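How to Find Out Whether a Robot Arm Can Clear and Wipe a Table

By Lindsay McPhee
Filed under: Chores, Bench Tests
Updated in May

Before you start

You'll need an arm, a table, a few objects you don't love, and a free afternoon. I run this test at the Crenshaw shop on an Umisden arm with two plain fingers, controlled through Medley, but nothing in it depends on those. If your arm can pick something up and put it down somewhere else, you can run it. If it can't, you can still run it, only faster.

The question we're asking is narrow. Can the machine take a table with stuff on it and turn it into a table with no stuff on it, then wipe the top so that a reasonable person would eat a sandwich there? Most kids can manage this by age six, although they'll argue. The arm won't argue, and I gave it a lot of credit for that in the early weeks.

Step 1. Write down what "clean" means

Do this before you power anything on. Once you've watched an arm struggle for an hour you will start grading on sympathy.

I use three grades. Cleared means every loose object has left the table and is in the bin. The floor is not the bin. Wiped means the cloth has touched every part of the top, corners included. Clean means I looked at it afterward under the shop light and didn't reach for a cloth myself. Scratches and old stains that won't come off for a person don't count against the machine, so go over the table by hand first and find out which marks are permanent. Note where they are. You'll want that list later, when the arm has been rubbing the same dead scuff for ten minutes and you're wondering whether to step in.

Step 2. Choose objects in order of rudeness

Start with a block that has tall sides. Grippers love blocks, and most of the demo videos you've seen are really about blocks.

Then go to something flat. Flat things are where the trouble starts. A person slides a card to the edge of the table and pinches it there, without thinking about it. An arm with two stiff fingers will generally try to pinch it from above, press down on it, and push it a little farther away. Repeat until the card reaches a wall. At that point the wall may help (the card has nowhere to go and can sometimes be tipped up) or it may end the session, depending on how close your fingers can get before the wrist hits the panel.

Last comes cloth. Save it for when you're in a good mood.

Step 3. Place things where people leave them

If you put every object in the middle of the table you'll get lovely results and learn nothing. Put some at the far edge. Put one against the back corner. My first 300 attempts had everything within easy reach, and I wrote a very happy email to the landlord of this shop about the future of restaurants. I'd like that email back.

Mark your starting spots on paper, not on the table. I used tape on the table once and the arm cleared the tape.

Step 4. Run it without helping

Set a limit for each object. I allow 30 seconds, which is generous for a card and feels like a full season of television. Keep your hands in your pockets. Write down one of these for each try:

Picked and binned
Picked and dropped
Touched but not picked
Missed
Stopped by me, with the reason

The last line is the important one. A machine that finishes the job except for the nine times you nudged the object closer hasn't finished the job. You have, with an expensive assistant.

Between tries, put the fingers back to the same open position and the arm back over the table. If you start each try from wherever the last one ended, you're testing two things at once and will have to guess which one failed.

Step 5. Do the wiping separately

Clearing and wiping look like one chore and behave like two. For clearing, the arm needs to find a thing and hold it. For wiping, it needs to press with an even force over a big area, and notice what's still there. My setup does the first part decently. I clamped a damp folded cloth in the fingers and taught it a back-and-forth pattern, and it wipes the center of a table very well. Toward the walls it gets shy. In the corners it doesn't show up at all.

Small specks are their own subject. A crumb can be pushed from one end of the table to the other and counted as wiped the whole way. Muno, the program I use to compare before and after, has trouble telling a crumb from a scratch, and I can't be too smug about that, having scraped at the same scratch with my own thumbnail.

Shadows will fool it as well. The arm hangs over the very area it's inspecting, so it keeps putting a gray patch exactly where it wants to look. Move the arm to one side before you check the surface, or add a second lamp.

Step 6. Add it up, and don't round

I've logged 1543 attempts so far. The first 1000 were mostly me learning to leave it alone. Blocks: yes, nearly always. Flat things in the open: sometimes, and slowly. Flat things near a wall: bring a book. Wiping: yes in the middle. A whole table start to finish, meeting all three grades, without me touching anything: not yet.

So, can it do the chore? For a shop that needs the same block moved to the same bin all day, I'd say go ahead and price one. For a kitchen table after dinner, keep the sponge where you can reach it.

If you only have time for one test

Skip the blocks. Lay one thin, flat object toward the back of the table, off to the side, start with the fingers wide open and empty, and give it the 30 seconds. It's the try I run first thing now when I change anything in Medley, before the coffee's ready, and it tells me more than a whole morning of blocks. 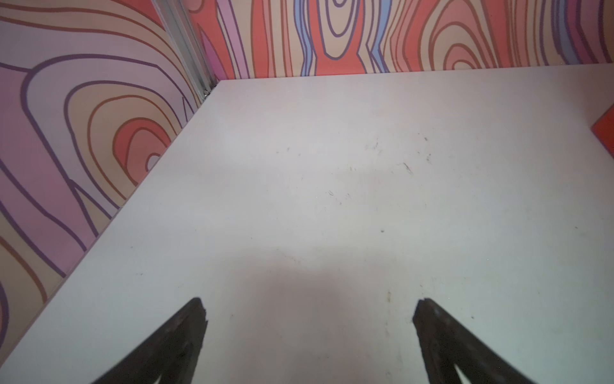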